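3.2 Surface condition and loose material on unbound paths

Unbound gravel surfaces are widely used for walking and cycling routes because they drain well and cost less to lay than asphalt. Their main weakness is that the surface layer does not stay where it is placed. Foot and wheel traffic pushes the larger stones out of the running line, while rain carries the finer fraction down into the base or off to the side. The result is a surface whose grading changes with position, both along the path and across it.

Earlier work at the Brustar site treated each path as a single unit and assigned it one grading curve. This is adequate for estimating the volume of material needed for resurfacing, but it hides the local variation that matters for drainage and for rolling resistance. In the present study each path was divided into sections of 4 m, and each section was sampled separately at the center line and at both margins.

Samples were taken in February, before the spring grading, using a square steel template pressed into the surface. All material inside the template was lifted down to the top of the compacted base, sealed in bags, and dried in the laboratory to constant mass. Each sample had a dry mass of at least 2000 g. Where the loose layer was too thin to supply this amount, the template was moved forward along the path and a second lift was combined with the first. Sieving followed the same procedure for all samples. Flat and elongated particles were separated by hand and weighed, but they were not excluded from the grading.

Three sites were used. The Frerichs path was laid with crushed stone over a compacted base and has received no new material since construction. The Ditwood path was built to the same design but has been topped up with rounded river gravel on two occasions. The Brustar path has a mixed history and was included mainly for comparison with the earlier data. Traffic at Frerichs and Ditwood was taken from the maintenance records, which give 3000 passages per month for each site. No separate figure for bicycles was available.

The margin samples were harder to define than the center samples. Grass edges are not fixed boundaries. Roots trap fine particles and raise the edge over time, and mowing debris adds organic matter to the outer part of the gravel. A path edge was therefore defined as the line at which vegetation covered half of the template area. Changes in stone size along a path can be visible without sampling, as in Figure 4, but visual grading was not used in the analysis. Perspective alone makes distant stones look finer, and the two effects cannot be separated by eye.

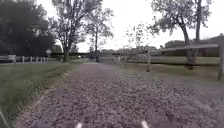 Figure 4. Wide gravel path with a grass strip along the left side. Loose stones in the foreground are gray, mauve, and brown.

3.3 Drainage measurements

Infiltration was measured with a single-ring device at the same positions as the grading samples, after the sampled area had been refilled and tamped. The ring was sealed to the surface with bentonite paste. Water was added in fixed volumes, and the time for each volume to drain was recorded until two successive readings agreed within the resolution of the timer. The Vitness logger used for the water level was checked against a manual gauge before each series.

Center-line infiltration was lower than margin infiltration in most sections at Frerichs. At Ditwood the difference was smaller and changed sign in the sections nearest the lower gate, where the added river gravel was deepest. The thickness of the loose layer alone did not explain this pattern. Sections with a thick loose layer but a high share of fines in the upper base drained slowly, which suggests that the base surface controlled the rate once the loose layer was saturated.

Readings from sections with standing water at the start of the test were discarded. Sections that had been raked within the previous two weeks were kept but are marked separately in the tables, as raking breaks the surface crust and may raise the first readings in a series.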